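Brillton Rornau Head-Worn Recording Kit: Review

Price as tested: $390
Bought from: Brillton's own store
Used for: recording household tasks to train a home robot arm

I bought the Rornau in August after a spring spent with a phone strapped to a bike helmet. The phone worked, sort of, but it got hot, it slid forward whenever I looked down, and the footage had to be renamed by hand. My project is a small one: I'm trying to get a secondhand arm to handle clothes, mostly hanging them up and taking them down. For that I need a lot of video of a person doing the same jobs with bare hands, seen from where the eyes are. The Rornau is sold for exactly that job.

What you get

The box has the headband, a camera unit that clips to the front, a battery pack with a belt clip, one long cable, a charger and a printed card for setting the camera angle. There is no carrying case. You also get a year of Flurside, the desktop program that pulls the recordings off the unit and lets you cut and label them. After the first year you pay for it, and Brillton's site is vague about what happens to your labels if you stop. I export mine every week.

Comfort and fit

The headband is wide and padded at the forehead, with a knob at the back to tighten it. It stays put when I bend down to a bottom drawer, and that was my main complaint with the helmet. It leaves a mark on my forehead after a long session but doesn't hurt. Glasses are fine as long as you put them on first.

The cable is the weak part. It runs from the back of the band down to the battery, and if you have your shirt untucked it works its way around to the front sooner or later. I now run it under my shirt. A shorter cable in the box as an option would help people who want the battery in a chest pocket.

Setting the angle

This takes longer than the manual says. You stand in front of the thing you'll be working on, hold the printed card at chest height, and tilt the camera until the card sits inside the guide lines in Flurside. That's fine for a table. For a closet or a wardrobe it's wrong, because your hands go from the rail down to the floor and back up. I ended up ignoring the card. I set the tilt by reaching for a hanger, then reaching for the shoes, and picking a spot between the two. Even so, you have to learn to move your head with your hands. I lost most of my first evening to clips where my hands were below the picture and all I had recorded was the tops of coats.

Picture quality

Good in daylight, fair under a ceiling bulb. Dark clothes are the hard test. A black coat in a dim closet came out of my old phone as one black patch, with no way to tell a sleeve from the body. The Rornau does better. Shiny linings and zippers show up clearly, and in most clips I can follow a fold of dark cloth from one hand to the other. Turn on a lamp, though. The low-light setting brightens everything but smears fast movement, and fingers are the thing you most need to see clearly.

Glossy surfaces give you a bright spot wherever the lamp bounces off them. Moving the lamp behind you and to one side takes care of most of it.

Battery

Brillton says two hours. I get 90 minutes, and that has been steady from the first week. It charges over lunch. You can run it from any decent power bank, but then the battery meter in Flurside reads nothing and the unit shuts off without warning when the bank runs out. The clip you were recording at the time is lost.

Flurside

The program is plain and a little slow, and I mostly like it. It splits a long recording into clips wherever your hands leave the picture for a couple of seconds, and it guesses right more often than I expected. Labels are typed text. You can set up a list of favorites such as "take jacket off hanger" and put each one on a number key, and that one feature has saved me more time than anything else in the kit.

I have more than 2000 clips in it now, and the list has become sluggish to scroll. Search still works fine. The hand tracking overlay is useful when both hands are in the open and unreliable when one goes inside a garment. It will lose a hand in a sleeve and then find it again on the wrong side. I turn the overlay off for anything on a hanger and fix those by hand later.

Compared with the Menon

Before buying I had a Menon on loan for a weekend. It's lighter, has no separate battery, and is nicer to wear. It also records a narrower view, so at arm's length inside a closet one hand was often missing. If all your work happens on a tabletop, I would look at the Menon first. For furniture you have to reach into, the wider view on the Rornau matters more than the weight.

Does it help the robot?

Some. The arm picks a hanger off a rail much more reliably than it did when I trained it on the phone footage, though I also cleaned up my labels in the meantime, so I can't give the kit all the credit. Soft things are still hard for it. Hoods bunch up, open jackets swing, and the arm tends to grab the hanger when it should be grabbing the cloth. That's a problem for me to work on and no headband will fix it.

Good: stays in place, wide view, number-key labels, handles dark fabric fairly well.
Bad: long cable, card method is useless for closets, short battery life, unclear terms on Flurside after the first year.

I'd buy it again at this price, but I wouldn't pay much more. If you do get one, do your first sessions on something with a lot of reaching up and down – a wardrobe is ideal – and look at the clips the same evening before you record any more.

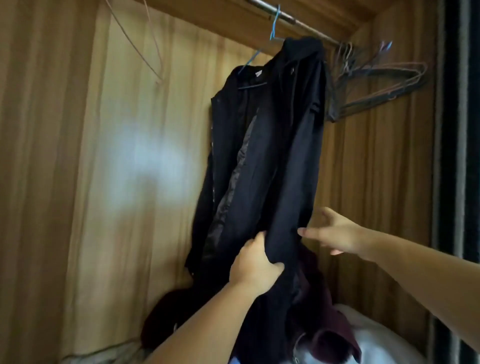 I'm still on the original headband padding, and Brillton does sell replacements. The next batch for me is shirts with buttons.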